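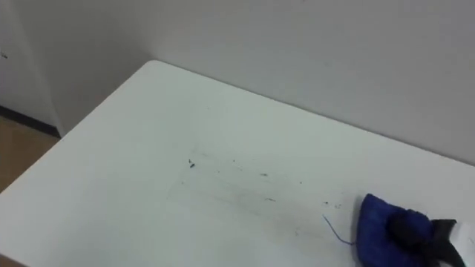
A night at Bresum with two accordions and a double bass

I nearly didn't go. It had rained since lunch, the bus to Bresum only runs until six, and I'd convinced myself that an evening of accordion music could wait for another year. Then Carola Teuber rang to say she had a spare seat in the car, and that was the end of my excuses.

The hall was warm and smelled of floor polish. We got there just before seven and squeezed in near the side door, behind a very tall man who kindly slouched all night. Béla Szűcs came on first, by himself, and played a slow waltz with his eyes shut. I've got his first record, the one with the train on the sleeve, and I always thought it was a bit polite. Live he's a different animal! He stamps, he mutters, he leans so far back on the chair that I was worried for the pair of them.

Roswitha Rieger joined him for the third tune with the second accordion (a lovely old thing, deep red, with a wheeze on the low notes that she plays up to). They did a set of dances from her grandmother's village, then a long piece called Clerna that she wrote last winter. I wasn't sure about the opening – lots of held notes and not much happening – but when Somkiat Saengthong came in underneath on the bass the whole row in front of us sat up. He used the bow for nearly all of it. I could have listened to just that part again straight away.

The interval went on for 30 minutes, which was too long, although the plum cake was good and I had 2 slices.

The second half was looser. Somebody shouted for Pilance and they pretended not to know it, then played it at a ridiculous speed and fell apart laughing near the end. Carola cried at the encore and says she didn't.

They're back in July, outdoors if the weather behaves. I've already asked Carola about the car.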